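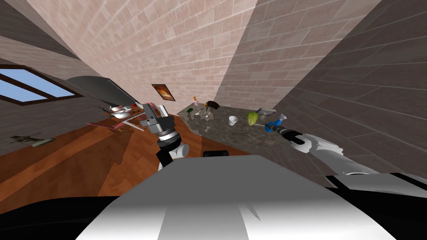

*Figure 7.1. The Curnby kitchen, with a blue spray bottle in the right gripper.*

# Chapter 7. Choosing a Simulation Kit: The Curnby Kitchen

In the previous chapter we learned how a two-armed robot receives its commands and how the position of each gripper is calculated. The present chapter is more practical. We take one simulation kit which is on sale to schools and small laboratories, and we study it in the way a buyer should study it before the money is spent.

The kit is called Curnby and is produced by the firm Lostau. It contains a model of a robot with 2 arms, a kitchen with a stone counter, and a library of household objects. The objects can be placed by hand or by a script. The version used in this chapter was released on April 3, 2020. Readers who have a newer version may find that some menus have other names, but the exercises can be done in the same order.

## 7.1 What the buyer receives

Curnby is offered in two forms. The first is a local installation, which needs a computer with a good graphics card. The second is a rented place on the Pirkport server, where the calculation is done remotely and the student sees only the result. The local form costs more in the first year and less afterwards. At the Levchenko Technical College, where the exercises of this book were tried, both forms were in use during one term, and the students moved between them without special training.

The object library has 1,472 entries. This number should be read with care. Many entries are the same shape with a different colour, and for the training of grasping these should be counted as one. When you compare Curnby with another kit, ask the seller for the number of different shapes, and ask also how the weight of each object was chosen. 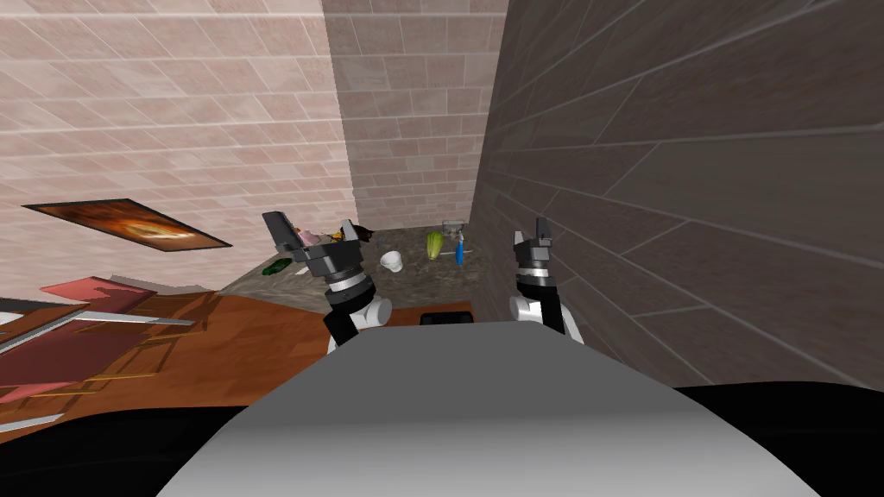

Arrangement of the work area is the first thing that a student can change. The kit lets you set the distance between the objects, and also how far from the robot each of them stands. In Figure 7.2 the counter holds, among other things, a white bowl, a pear-shaped fruit and a slim blue bottle, and the left gripper hides a part of the small items near the back. Such hiding is called *occlusion*. A program which finds objects only by sight must either wait until the arm moves away or use a second view. We return to this question in Section 7.4.

## 7.2 Views and their use

Each task in Curnby can be recorded from several views. The wide view is suitable for planning, because both arms and the counter can be seen together. The gripper view is suitable for the last centimetres of the approach, when a small error in the angle of the fingers matters much more than the general position of the arm. 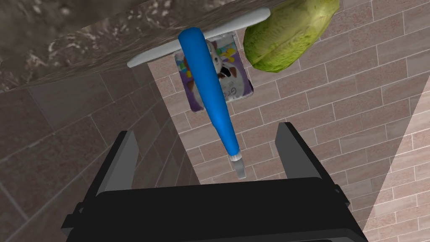

The two kinds of view should be saved with the same clock. In our trials the local installation did this without any setting. On the Pirkport server the option "common time" had to be switched on by the user, and the manual mentions it only in an appendix. We consider this a weak point of the service. A student who forgets the option will get recordings which look correct but cannot be compared step by step.

Storage must also be planned. The gripper views are saved in full size, and a class can fill its rented space before the middle of the term. It is possible to buy more space, but the order is handled by Lostau and not by Pirkport, so please allow some days for the answer. 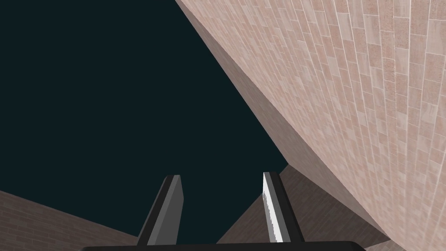

Before any recording is used for training, it should be checked by a person. Curnby has a simple tool for this purpose: the recording is played at double speed, and the user marks the parts to be kept. The marks are stored in a separate text file, therefore the original recording stays unchanged and another student can repeat the check.

## 7.3 Preparation for the exercises

For Exercise 7.1 you need an installed copy of Curnby or an open account on the server. Load the standard kitchen, put both arms in the rest position and save the state under your own name. Then choose three objects of different height from the library and place them on the counter so that each one can be reached by at least one gripper. Write down which arm you expect to use for each object, and keep this note until the end of the chapter.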